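From: Bart Peeters
To: Outdoor Educators list
Date: March 5, 2022
Subject: Re: Creek study days, group size and data sheets

Annelies Geerts wrote:
> We have 47 fourth graders signed up for the creek study in June and
> only one morning to do it. Last year we took everyone down to the
> water together and half of them never got to hold a net. Has anyone
> split a class this size and still had time for the ID work? Also, are
> people still using the old Prona sheets for the insect counts? Ours
> are so faded from copying that the kids can't tell the mayfly from
> the stonefly.

Annelies,

We split ours into four groups and rotate them every 25 minutes. One group nets, one sorts and identifies, one does temperature and clarity, and one walks the bank with the plant list. With 47 you would have three groups of 12 and one of 11. Put your most patient adult at the sorting table. That is where things back up.

Two things I would change from our last time. Start the clock when the last child has boots on, not when the bus pulls in. And do the netting upstream of the clarity station, but leave a good long stretch between them, or the second and third groups will be measuring the mud the first group kicked up. We ended up throwing out the clarity numbers from the Mohmand site for that reason.

On the sheets, we dropped Prona two years ago. We use the Isora key now. It has line drawings with the tails and gills marked, and it copies well in black and white. It only covers 10 groups of insects, but that is plenty for fourth grade. I can mail you a clean set if you send me the school address.
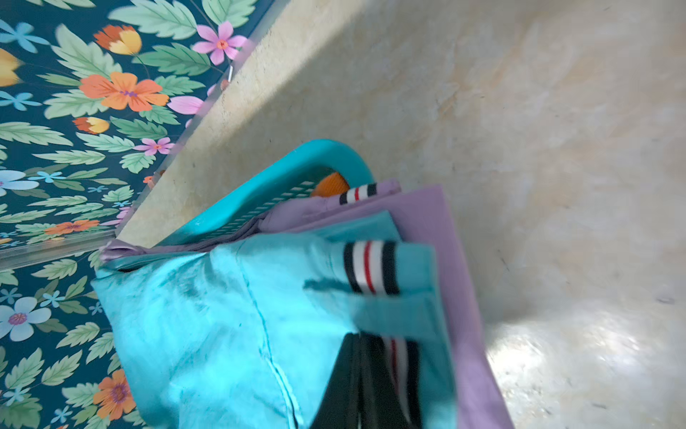
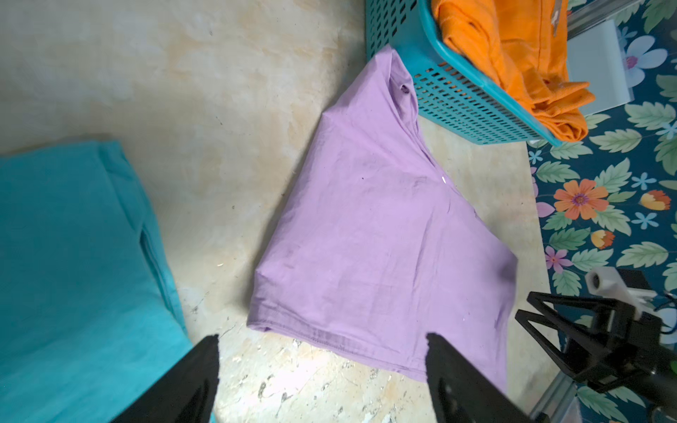

Teal laundry basket, in both pictures

For the counts themselves, have each group write its own tally and add them up back in the classroom. Our students had 948 animals on the sheets last June, and they got a full math lesson out of checking each other's addition. There were two groups that had counted the same tray, and they found that on their own.

White dishpans work better than ice cube trays for sorting. The kids can see the animals move, and the pans are easier to carry back and tip out at the edge. Keep them in the shade and change the water between groups.

Does your district ask for a separate water permission form, or is it covered by the regular trip slip? Ours changed the rule this winter and I am trying to find out what other schools do. The Rolum nature center wants a copy of whatever we use before they will confirm the date.

Bart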